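Home / Kitchen / Countertop Storage / Mug Trees and Racks

Hemmin Wooden Mug Tree and Dish Rack Set

The Hemmin set is two pieces for a small kitchen: a mug tree with a square base and an upright post, and a dish rack that holds plates on edge between dowels. They are sold together, and both are left in a light wood finish so they sit well next to pine shelves and cabinets. Mugs and plates are not included.

We have carried the set since February. It replaces the older Fulleck rack, which was wider and took up too much counter for most of our customers. If you own a Fulleck and need spare dowels, we still have a small stock. Write to Rattana Jaidee in parts and tell her which length you need.

What comes in the box

One mug tree, in two parts (base and post)
One dish rack, assembled
19 dowels, already fitted to the rack
2 spare dowels
One wood screw and a hex key for the mug tree
Care sheet

Putting it together

The rack is ready to use. For the mug tree, stand the post on the base, turn both over and drive the screw up through the hole in the bottom. Stop when the post no longer turns by hand. The pegs are glued in at our workshop and should not be twisted. If one arrives loose, ask for a new post.

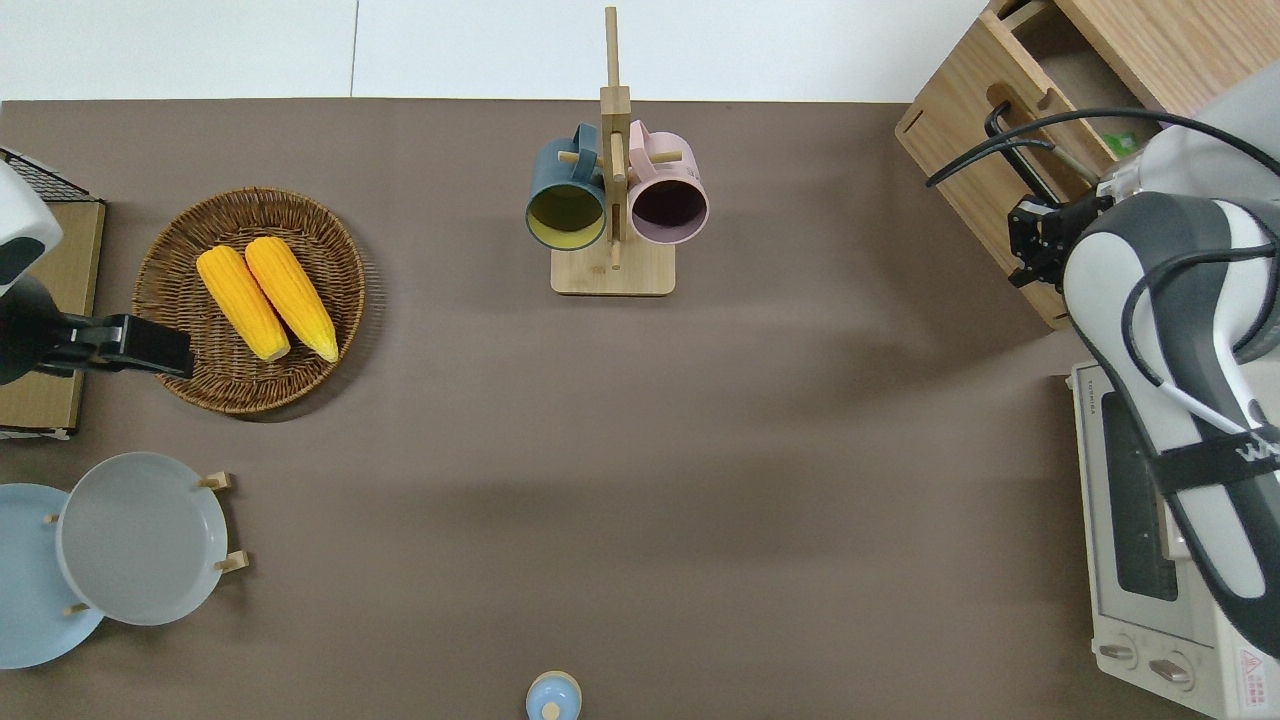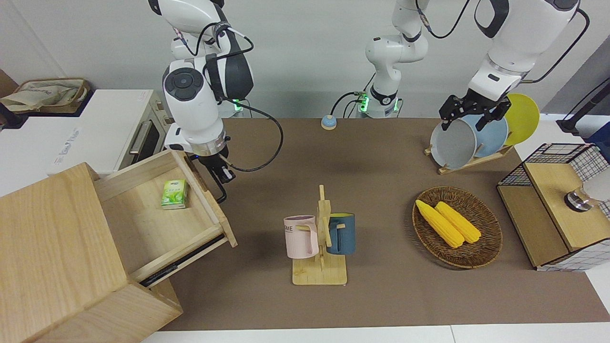
Mugs with a normal loop handle are what the tree was made for. A handle that takes two fingers will go over a peg with no trouble. Large soup mugs and some handmade ones have handles too narrow or too thick, and those are better kept on a shelf. Hang mugs on opposite sides of the post, the way the teal one and the pink one are hung, and the weight stays balanced over the base. Very heavy stoneware should go on the lower pegs.

The rack takes dinner plates, side plates and shallow bowls. Deep bowls lean too far and may push the next plate over. Pans can stand in it if they are light and have no long handle. Put the largest piece at the back and work forward, so you can see what you are reaching for. Leave an open slot between wet plates when you have room, as they dry faster that way.

Size and weight

Rack length: 27 cm
Height of one mug tree peg above the next: 4 cm
Finish: food-safe oil, clear

Care

Wipe both pieces with a damp cloth and let them dry in the open. Do not put them in the dishwasher or leave them standing in water. If the rack is used every day beside a sink, set it on a tray or a folded towel and empty the tray at night. The wood will get a little darker over time. When it starts to feel rough, rub it along the grain with fine sandpaper and put on a thin coat of the Rarken oil or any other oil meant for cutting boards. Give it a night to soak in before you load it again.

Customer notes

"Bought it for the rack and ended up using the mug tree more. The post needed one more turn of the screw after a month." Pornthip Srisuk

"Good for plates. My big pasta bowls do not fit." Joana Rocha

Returns are accepted on unused sets in the original box. Spare posts, bases and dowels can be ordered one at a time.

Related items

Hemmin Mug Tree, post only
Hemmin Spare Dowels
Rarken Board and Rack Oil
Ruvach Drip Tray
Ruvach Round Bread Basket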